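Giving up the storage unit

In February I finally closed out the storage unit at Merkham. I had been paying for it since I left the apartment on the hill, and the last bill went up by 63 dollars, so I called and gave notice.

Most of what was in there was fabric. My aunt Lucyna Witkowska sewed for a living and kept everything: curtain ends, cushion covers, batting, coats she meant to take apart. When she moved in with her daughter, the bags came to me. I put them in the unit and did not open them for four years.

I went through them over several evenings. Cotton and linen in good shape went into one pile. Anything that smelled musty went out the same night. The wool took longest, as I had to hold each piece up to a lamp and look for moth holes. I kept one coat and a length of green lining.
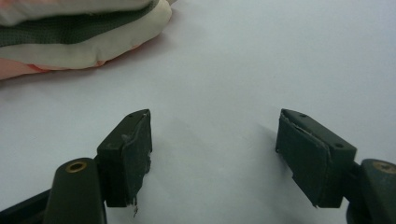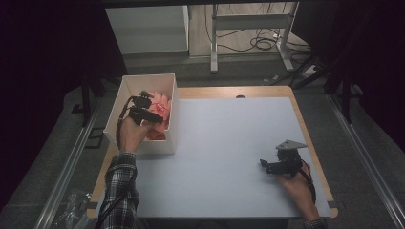 What do you do with fabric that is too worn to donate?
Call the shop first and ask if they take textiles for recycling. Some will accept torn or stained cloth if it is clean, dry and bagged separately. Mine took all of it except the pillows.

The good cotton went to Mirjana Leka, who teaches a quilting class at the library and never has enough backing. She came with her car at seven in the morning and was gone by half past. I had washed everything first. She washed it again, she told me later.

I sold the sewing table and the shelves for 272 dollars together. The dress form did not sell and is now in my hallway, where it holds scarves. I have one box of buttons left to sort. The unit itself was swept and the lock was off before noon on the last day of the month, and the deposit came back a week later.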